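## Section 2: Setting up the scoreboard and console

If you got through Section 1 you've got the board hung (or standing on its legs) and a working outlet within reach of it. Good, that was the heavy part! From now on you're mostly sitting down at the scorer's table pressing buttons, and I'll walk you through it the way I walk through it myself on a game night.

I wrote this for the Raltel portable board with the handheld Yoon horn, set up for basketball. If you're running volleyball in the same gym, do everything down through "Pairing" and then skip ahead to Section 3, where Calum MacAulay takes over. He knows volleyball and I really don't.

### Before you plug anything in

Get these onto the table:

- the console, with its own power supply (the plug has a yellow band of tape on it)
- the possession arrow and its short cable
- the horn and its cable
- the spare batteries
- a paper scoresheet and two pens, no matter how well the last game went

The console power supply and the horn power supply have the same plug. They are not the same voltage. I've mixed them up myself, and the console just sat there blinking its little amber light at me until Struan Baird walked over and pointed at the tape.

> **Caution:** Yellow tape goes to the console, bare plug goes to the horn. Check before you switch on the power strip, every time.

Run the cords behind the table and down the baseline side, never across the front. Players come over that table after loose balls. Tape the cord flat wherever a person could walk over it, and use the gym tape in the blue roll, which comes up off the floor without taking the finish with it.

### Powering up

1. Turn on the board first. The switch is underneath on the left, as you face the numbers, and you have to feel for it.
2. Wait for the board to run through its digits. Every segment should light. Write down any that don't, but don't stop for them now.
3. Turn on the console. Hold the power key until you hear the chirp, then let go.
4. Look at the small screen. It should say READY. If it says LAST GAME, press CLEAR and then ENTER.
5. Plug in the possession arrow. It picks up by itself.
6. Plug in the horn last.

Don't test the horn yet. I know, everyone wants to. There's a step for that further down, and by then the officials will be expecting it.

**Note:** If the board lights up with a score already on it, that's left over from whoever had it last. It goes away when you pair.

### Pairing

The console and the board talk to each other over a radio channel, and ours is 91. It's been 91 ever since we got the set, and I'd like it to stay there, please. The middle school up the road uses the same make of board, and one winter we spent most of a first half changing each other's scores.

1. On the console, press MENU until you see CHANNEL.
2. Type 91 and press ENTER.
3. Go to the board and press the recessed button next to the power switch. A pen tip works.
4. Walk back to the table. When the board shows two zeros and a colon, you're paired.
5. Press HOME +1, look up, and see that the board changed. Then press CORRECT and HOME to take it back off.

If nothing happens at step 4, do it again from the top before you go hunting for a broken part. The button on the board wants a firm push and a slow release, and most people (me included) jab at it. If it still won't pair after a few tries, move the console to the other end of the table. The steel in the bleachers does something odd to the signal when they're pulled all the way out, and a few feet can fix it.

### Setting the clock

This is where you need to know which league you've got in the gym. The Grirnitz rec league plays two halves with a running clock, and that's what I'll use here. High school games play quarters, and the settings for those are on the card taped inside the console lid.

1. Press MENU until you see PERIODS. Enter 2.
2. Press MENU again for LENGTH. Enter 20 and then 00 for the seconds. If you leave the seconds blank the console holds on to whatever was in there before, and you won't notice until the clock starts at something silly.
3. Press MENU again for DIRECTION and pick DOWN.
4. Press MENU again for AUTO HORN and pick ON.
5. Press ENTER until you're back at READY.

Look up at the board. You want to see 20:00, a 1 under PERIOD, and zeros everywhere else.

The running clock stops on every whistle near the end of the second half, and the console does not know that. You do it by hand. Keep your thumb by the STOP key and your eyes on the nearest official, and ignore the ball entirely. That's the hardest habit to learn if you like basketball! I missed a beautiful reverse layup that way last season and only heard about it in the parking lot.

**Note:** There's no key that puts time back in one press. To add time, stop the clock, press SET CLOCK, type the full new time, and press ENTER. Wait until the official has agreed to the number before you press ENTER, then read it back out loud.

### Fouls, timeouts and the arrow

Team fouls go up one at a time with the FOUL key on each side of the console. Home is on the left, visitors on the right, and it doesn't matter which bench is where. I turn the console so HOME is closest to the home bench when I can, but at the far table the cord won't reach that way, so you'll just have to think about it.

1. Press FOUL once for each team foul as the official signals it to the table.
2. Say the player's number out loud to whoever has the scoresheet.
3. Wait for them to say it back.
4. When the bonus comes up, the light next to the foul count turns on by itself. At the half, press NEW PERIOD and look at your fouls. They should clear for this league. If they don't, hold FOUL and press ZERO.

For a timeout, press T.O. on the side that asked for it. The board takes one away and the console starts its own small countdown, which you'll see on the little screen but not up on the board. Short timeouts in this league are 20 seconds. You'll get a chirp just before it runs out, and that chirp is for you only, so give the horn a quick tap to bring them back out.

The arrow is the piece people forget. It's a plain switch on a cable, and it doesn't know anything about the rules. Flip it when the throw-in is over and not when the held ball is called. I put my hand flat on it after every jump ball, as a reminder, and move my hand when the ball's back in play.

### Testing the horn

1. Tell the officials you're about to sound it.
2. Tell the people sitting right behind you as well. There's often a baby.
3. Press and hold HORN for a short count.
4. Put one second on the clock, press START, and let it run down. The horn should go off on its own.
5. Set the clock back to 20:00.

> **Caution:** The horn is loud enough to hurt at close range. Point it out at the floor, never along the table, and don't let kids press it while you're getting a drink.

If the horn works by hand and stays quiet at zero, AUTO HORN is off. Go back to "Setting the clock," step 4.

### When something goes wrong mid-game

Stop the clock by voice first. Stand up, wave, and get an official's attention. The paper scoresheet is the official record and the board is only there so everyone can see, so you haven't lost anything if it goes dark.

- **Board goes blank, console fine.** Check the board's outlet. The plug works loose when people lean on the wall padding.
- **Console goes blank, board holds its numbers.** Put the batteries in. You can do this with the power supply still connected, and the console comes back asking RESUME? Press ENTER for yes.
- **Score jumps by itself.** You're probably hearing another console. Check that you're still on our channel, then pair again at the next dead ball.
- **One digit looks wrong.** Read the score off the console screen to the officials and keep going. Struan can swap the panel during the week.

### Packing up

Shut down in the opposite order: horn, arrow, console, board. Leave the console on until both coaches have looked at the final score, and take a look at the scoresheet with the officials before they head for the locker room. Cables get coiled loosely and go in on top of the console. Take the batteries out if it won't be used again that weekend.

Then write anything odd in the notebook, even if you fixed it.
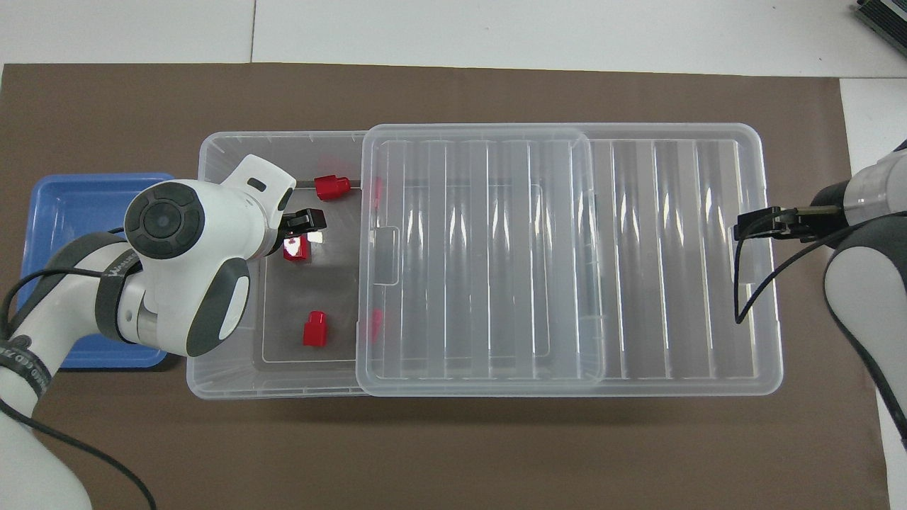

*Astham, 11/06/2020*

Changes since the last printing: the timeout key is now marked T.O. on the new overlay (it used to say TIME, and I kept getting asked about it), the horn test has moved after the fouls section, and Calum has redone all of the volleyball pages. If you've got an older copy in your bag, please recycle it and take one of these from the rack by the gym office. Corrections can go to me or to Struan Baird before the November league meeting.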